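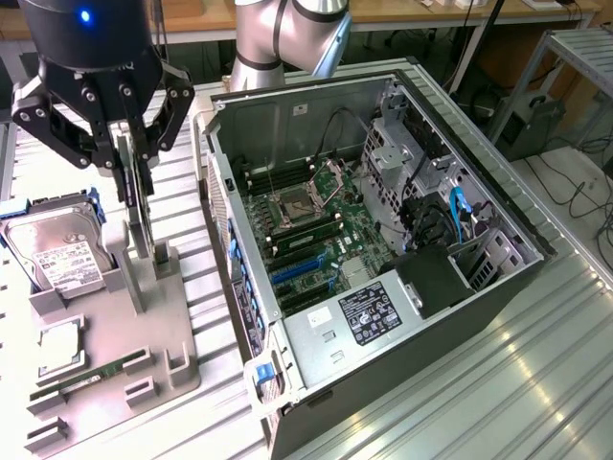 Lab 3: Component Insertion, PC Assembly Cell

Intro to Industrial Automation
Instructor: Sheila Whitlock
Handout revised Oct 21, 2021

What this lab covers

Labs 1 and 2 dealt with jogging the arm and teaching single points. In this lab your team writes a full pick-and-place routine for computer parts. The parts start in the gray fixture tray on the left side of the bench and end up in the open tower case next to it. The case lies on its side so the arm can come down on the motherboard from above.

You will work with the CPU and the RAM module. The hard drive stays in the tray for Lab 4. Do not move it, even if it looks like it is in your way. Plan your path around it.

Before you come to lab

Read the Finska pendant guide, sections on tool frames and force limits. Bring your flowchart from last week with my comments on it. Teams without a flowchart will do that first and start on the arm when it is finished.

Work at the bench

Start with the tray. Teach a safe height above it that clears the tallest post with the part in the fingers, then teach a pick point for each part. Name your points the way the Skindley template does (pick_cpu, above_cpu and so on). I can't help you debug a program full of p1, p7 and p7b.

Next, teach the points at the board. The CPU socket should have its lever and retention frame open before you run anything. Check by eye every time. The arm has no way of knowing, and a CPU pressed down on a closed frame means bent parts and a long afternoon.

Run the routine with no part in the fingers first, at low speed, with one person on the pendant and one hand near the stop. Every team member takes a turn on the pendant. When the empty run is clean, run it with the practice parts from the drawer marked Yimer. These are dead parts. The good ones are for check-off only.

CPU notes

The CPU sits in a square pocket in the tray. Grip it on two opposite edges and keep the fingers off the contacts. Look for the corner mark and match it to the socket before you teach the place point. If you are off by a quarter turn, fix it in the pick, since the wrist has less room over the case.

Place it by lowering to just above the socket and opening the fingers slowly. Do not push. A person closes the lever by hand after the arm has backed away.

RAM notes

The module stands in a narrow channel near the bottom of the tray. Check which way the notch faces. The slot clips have to be open.

RAM does need a push. Use the force move in the Grito library and leave the limit where it is set. If the module stops short, back out, correct the alignment and try again. Most of the trouble last year was a small tilt in the grip, which looked fine at the tray and jammed at the slot. Pick the module near its middle.

Watch the cables inside the case. They shift when people reach in, and a path that was clear on Tuesday may not be clear when you return. Tuck them back by hand with the arm stopped.

Check-off

Call me over when you can do 3 insertions in a row with no hand correction. I will move the case 2 mm and ask you to re-teach what needs it, so know which of your points depend on the case and which depend on the tray.

Turn in, one per team:
Your program file, with comments
The flowchart, updated to match what the program does
A log of failed runs, with the cause as best you can tell
One page on what you would change in the tray design

The log is graded on how useful it is. A team with many failures and good notes will score better than a team with a blank sheet.

Grading

The lab is worth 200 points, half for check-off and half for the written part. Late work is accepted until the last class in December with a reduced score. Open bench time is posted on the lab door. Sign up as a team, and put the practice parts back in the drawer before you leave.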